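Do you really need a colour consultant?

Posted in: House stuff
14 comments

My sister-in-law paid $525 to have a woman come to her house and tell her to paint the lounge room a different shade of white. I want to get that out first so you know where I'm coming from.

The firm is called Peltetier and they have a very nice website. You fill in a quiz about how you want each room to "hold you", and then someone comes out with a fan deck and a tablet. Ours – I say ours, yes, I ended up booking one too, I'll get to that – was Amber De Haan, and she was perfectly pleasant and arrived on time, which is more than I can say for the plasterer.

Why I caved

We'd been living with sample pots on the hallway wall since January. My husband had stopped seeing them. I had twelve opinions a day. When the quote for the whole downstairs came in at $2,998 from the painters, spending a bit more to avoid getting it wrong started to sound sensible, and I suspect that's exactly the moment these businesses are waiting for.

What you're told

A lot of it is about mood. Blue calms you down, yellow makes you cheerful, and red makes you hungry, so keep it out of the bedroom. I asked Amber where this came from and she said there had been studies. I asked which ones. She said lots.

I went looking that night and found the same claims copied from one decorating site to the next, often in the same words, and hardly ever with a link to anything. My kitchen has been yellow for eight years and I can report no effect on my mood in there, particularly before coffee.

Then there's the undertone talk. I'll give her this one, partly. Greys do go purple or green on you once they're on a big wall, and a chip the size of a playing card won't warn you. But the fix for that is painting a big piece of cardboard and moving it around the room for a few days. It cost me $20 in sample paint and I could have done it back in summer.

Her actual recommendations

3 colours, all from the Hiebert range, which happens to be the dearest one at the shop. I asked if the bloke at the counter could match them in a cheaper brand and got a small speech about pigment depth. He matched them. I've got both versions side by side behind the laundry door and nobody who has visited can pick which is which, including my friend Hauwa Akpan, who dyes her own yarn and has a much better eye than me.

The combination for the study was pale grey walls and a dusty lavender for the desk, with something very dark "to anchor it". I said it sounded like a birthday cake in a car park. I've since come around a little on lavender with grey, though I still think the dark bit is carrying most of the load.

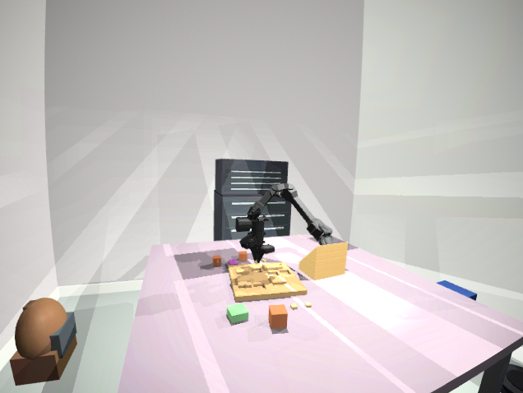 What I'd do instead

Buy the sample pots, but only after you've lived in the room with the furniture where it's going to stay. Paint cardboard, two coats, right to the edges. Look at it at 7 in the morning and again with the lamps on at night. Ignore anyone who tells you what a colour means.

If you and your partner can't agree and it's turning nasty, then fine, pay somebody to be the tiebreaker. I think that's what we bought, if I'm fair about it. The hallway got finished the next week and the arguments stopped, and the colour we went with was one of the pots we already had on the wall.

The lounge room next door to all this is still magnolia. My husband says he likes it.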